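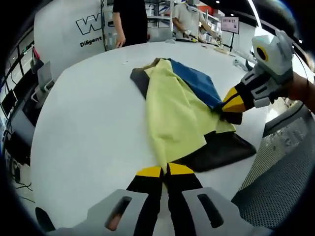 Yellow, blue and grey fabric on a white table.

Print | E-mail
Reading time: 2 minutes

The Lumanlan travel steamer, reviewed by Shobha Sastry

I have owned the Lumanlan since April, and it has steamed most of my wardrobe and a fair bit of my left thumb. It heats up quickly, then gurgles like a cistern in a cheap hotel.
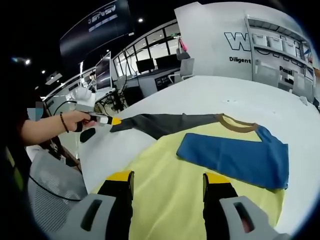
Does it replace an iron? For T-shirts and jumpers it will do. Linen just gets damp and resentful.

The tank is small. I refilled it 3 times for one duvet cover, which came out warm and exactly as creased as before.

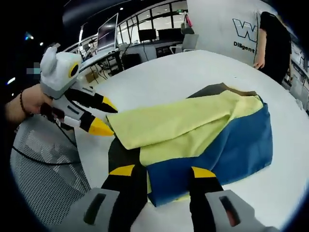
Teófilo Escobar wrote to me that his has dribbled down every shirt he owns, and that he now keeps it for curtains. Mine only dribbles when tilted, so on anything with a hem.

The flex reaches from the socket to nearly the wardrobe. 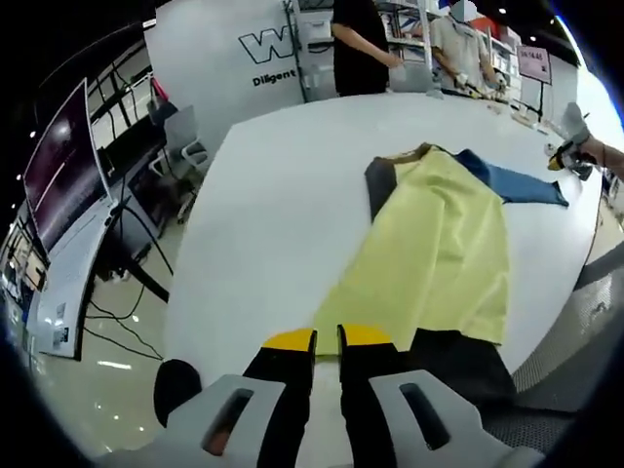
Verdict

Fine for a weekend in Otton. For a wedding, pack the iron.

Comments (2)

Flarnthorpe Reader: Mine hisses at the cat.

Creased in Otton: Try descaling it. Still dribbles, mind.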